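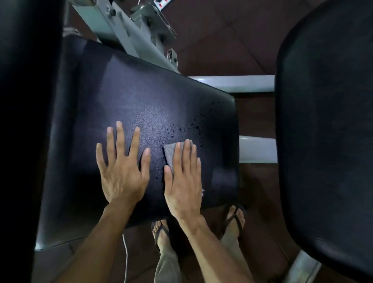
The gym in Gakport was supposed to need fewer people by now. It installed the Hollotero system in August, and Hollotero does the things staff used to do badly: it unlocks the door, bills the members, dims the lights and notices when somebody has been on the same machine too long. It also decides when each bench should be wiped down, and sends a message saying so.

It cannot wipe a bench. For that it has Ronja Halvorsen.

"I used to clean when things looked dirty," she says. "Now I clean when my phone buzzes. Sometimes those are the same time."

On a busy day it buzzes 67 times. She sprays, wipes, taps "done" and gets a green check mark, which she admits she has come to enjoy more than she should.

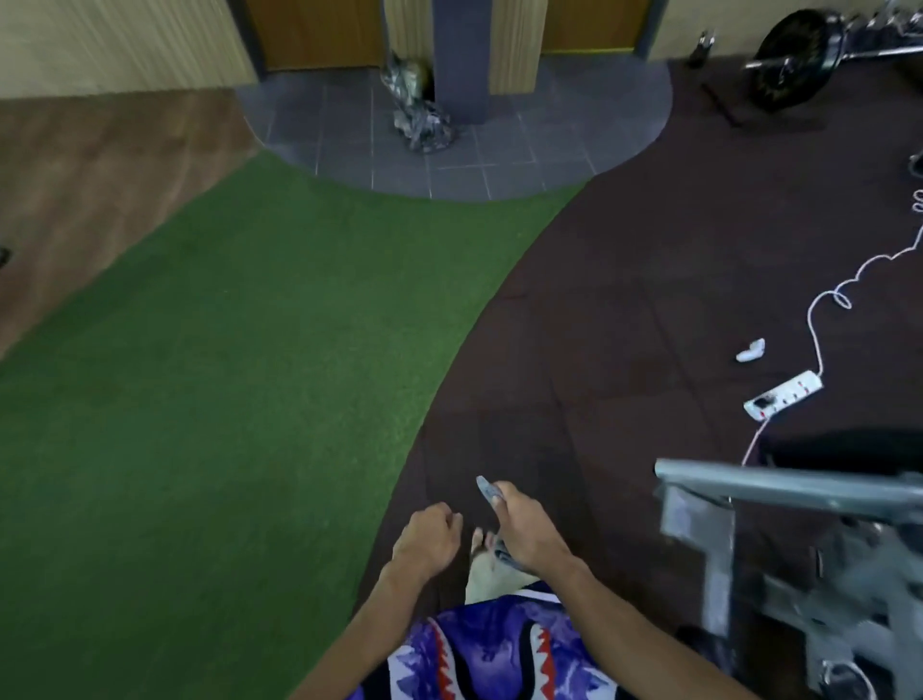

Cloth or glove in hand, between the turf and the weights.

The front desk went from five people to two. Maj-Britt Kvam, who runs the place, says the other three found work at the Åberg branch, where the software hasn't arrived yet. She says "yet" the way some people say "touch wood."

What changed for those who stayed is mostly the talking. Members who once complained at the desk now complain to an app, and the app turns it into a task, and the task goes to Halvorsen, who is standing right there. One man reported a sticky seat while sitting on it. She waved.

Kvam is looking at a floor-scrubbing robot from Grerkley next. Halvorsen has asked who will be cleaning the robot. Her phone, so far, has no opinion.

Comments (3)

turfwar: I go to this gym. Lights dimmed on me mid-squat. Twice.

Peg L.: Three people moved to another branch gets one sentence? I'd read that article.

deskjob_dan: We have the same thing at our warehouse except no green check mark. Jealous.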